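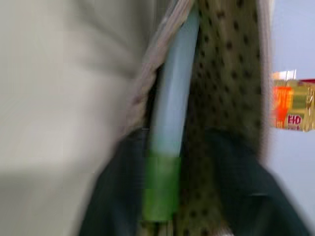
When does the play clock start after an incomplete pass? On the referee's signal, once the ball is spotted.

Sideline stats, session 2 — handout

Chart every snap. Down, distance, yard line, result. In that order, always, even if the result is nothing.

Worked game: Tallow v Limard, Saturday, September 28, 2019. Limard finished on 554 yards of offence, 45 of them lost again on penalties. Keep penalty yards in thier own column. Most of you had them mixed in with rushing last week, so totals came out wrong.

Sacks — we follow the college rule, so they come off rushing. Harries sheets do it the other way, off passing. Check which sheet before you add up.

Field goals: snap from the 20 is a 37 yard kick. Line of scrimmage plus 17, ten for the end zone and seven for the hold.

For next time: chart the first half of Didine v Harries, drives only. Bring a pencil, pens run in the rain. Marked sheets back in Novmber.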